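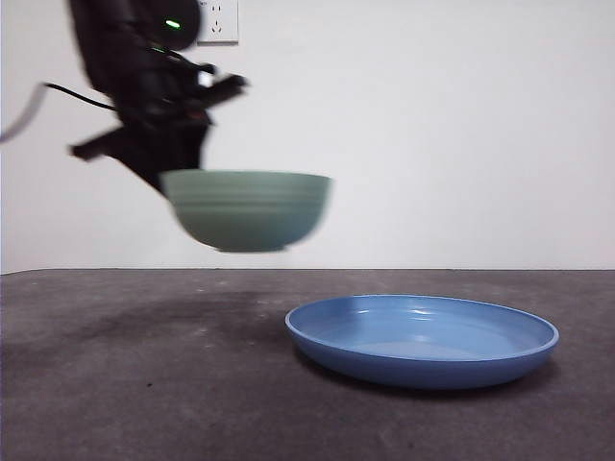 Cassim, the new one-volume edition: anyone else reading it?

Forum: Fiction in Translation

marginalia_jo
Posted 2025-03-17

I picked up the Brondent edition of Cassim in February and I have to talk to somebody about it, my household has stopped listening! It's 1,336 pages, all four books of the river cycle under one cover, and I'm just past page 300. I tried the old paperback of book one years ago and gave up at the customs house. This time the customs house was my favourite part so far (the clerk who keeps translating the wrong letter, oh my goodness).

Is anyone reading along? And did you start with the prologue or skip it, like the introduction says you can?

slowferry
Don't skip the prologue! Whoever wrote that introduction should be sent to Gakonville on the night boat. The drowned bell is in there, and when it comes back in book three you'll want to have heard it the first time.

I'm on my second go through and loving it more than the first. The new translation lets the grandmother be funny. In the old one she talked like a tax notice.

pelican_reads
I'm going to disagree a bit. I skipped it, came back to it after book two, and it knocked me flat. Coming to it cold I think I would have skimmed it.

Also I miss the old translation. It was stiff, sure, but the stiffness suited the Jirnis chapters. Those people are meant to sound like they're reading from a ledger. 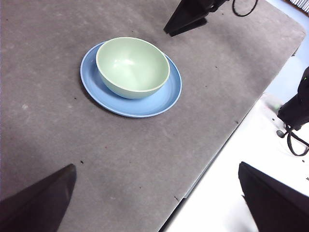 slowferry
The Jirnis chapters are where I think the new version does its best work, pelican. The old translator smoothed the joins so the family history and the ferry story ran together into one long grey thing. Now you can tell which story is holding up which. It's like that green bowl sitting on the blue plate: they go together, they're touching, and you can still see perfectly well where one stops and the other starts. Read the chapter with the two weddings again and tell me the colours aren't sharper.

pelican_reads
All right, I reread the two weddings last night. The second one is better, I'll give you that. The first one has lost the line about the borrowed shoes, though, and I've loved that line since I was nineteen!

dustjacket_dan
Is it really gone? Mine has it, but it's moved to the very end of the chapter, after the dancing. Apparently that's where it sits in the original.

pelican_reads
Oh. Well, now I have to go and look.

(Looked. It's there. It's better there. I'm annoyed.)

marginalia_jo
This is exactly why I posted. I went back and read the prologue after slowferry's message, and then got so caught up that I read the first chapter over again as well. The harbour is described twice, once by someone arriving and once by someone who can't leave, and I had completely missed that the second one is the same morning.

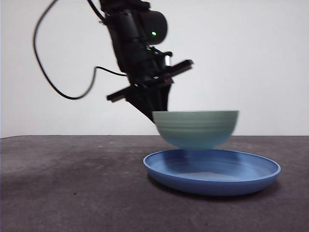
It made me wonder how many of those I've already gone sailing past. Does anybody keep notes? I've got pencil in the margins but it's turning into a mess.

dustjacket_dan
I keep a bookmark for each book of the four and write on those. My plan, for what it's worth, is 60 pages a week:

1. Read the chapter straight through, no stopping for names. They come around again.

2. Go back to the first page of the chapter and check who is telling it. It changes more often than you'd think, sometimes between one paragraph and the next.

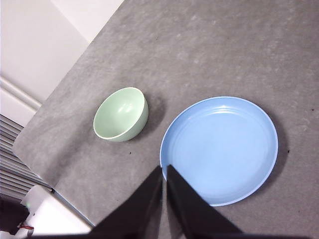

3. Write down one thing you can't explain. My list for book one has the missing oar, the second clerk and the cousin who is older on page 40 than he is later on.

4. Leave the endnotes until you finish the book. There's a whopping big spoiler in the notes to book two, in the one about ferry timetables of all things.

slowferry
Good list, but I'd fight you on the endnotes. Some of them are as good as the novel! The one on river slang had me laughing on the bus.

marginalia_jo
Okay, I'm in for 60 a week. I'll stay away from the timetables. Should I start a separate thread for book two so we don't spoil it for the slower readers?

pelican_reads
Yes please. And put the weddings in the title so I can find it.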